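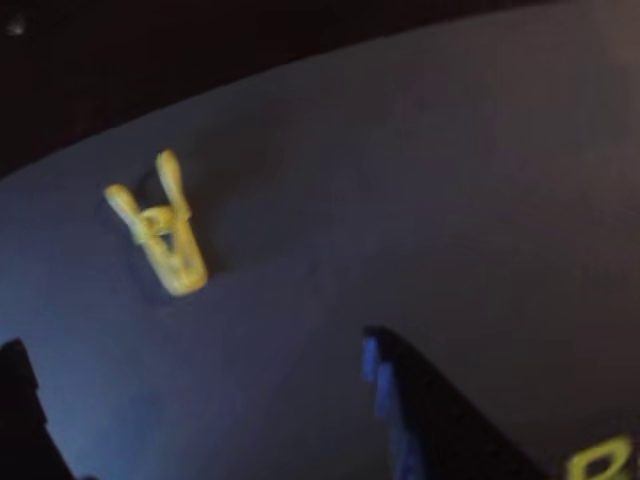

A little yellow clip, standing with its two handles in the air.

How does a clothes peg hold on so tight?

I love pegs. I know that's a funny thing to love, but I keep a whole jar of them on my windowsill and I use them for nearly everything except washing! So let's have a proper look at how a peg works, and then you can try a few things with one at home.

Find a peg first. Ask before you pinch one off the line, or somebody's socks will end up in the flower bed.

Got one? Good. Most pegs have 2 long parts, joined together near the middle. The bits you squeeze are the handles. The bits that bite are called the jaws. Have a look at the yellow clip in my picture and see if you can spot the coil between the handles, where the two halves meet. It's yellow too, so you might need to look twice. Lots of pegs have a shiny metal spring instead. What colour is yours?

Now give it a squeeze. Did you see the jaws open? When the handles go together, the jaws go apart, a bit like a seesaw where one end goes down and the other end pops up. Each half of your peg is a kind of seesaw, and grown-ups call that a lever. The place where it tips is called the pivot.

And the spring? A spring likes to stay in its own shape. When you squeeze the handles you are bending it out of that shape, and you can feel it pushing back against your fingers. Let go and it pushes the handles apart again, so the jaws snap shut (mind your fingertips, I have caught mine plenty of times).

Here's something to try. Squeeze your peg right at the very ends of the handles. Easy! Now move your fingers close to the spring and squeeze again. Much harder, isn't it? The further you are from the pivot, the less hard you have to push. Doors do the same thing. Push one gently near the hinges, then near the handle, and feel the difference.

Next, the paper test. Clip your peg on to one sheet of paper and hold it up by the peg. Add another sheet, and another. I got to 16 last Wednesday and my peg was still hanging on, though it was starting to look a bit wonky. Write down how many yours can manage, then try again with a different sort of peg.

My other favourite peg jobs:
Keeping a bag of crisps shut
Holding my place in a fat book
Making a den out of a blanket and two chairs (you'll want a lot of pegs for this one)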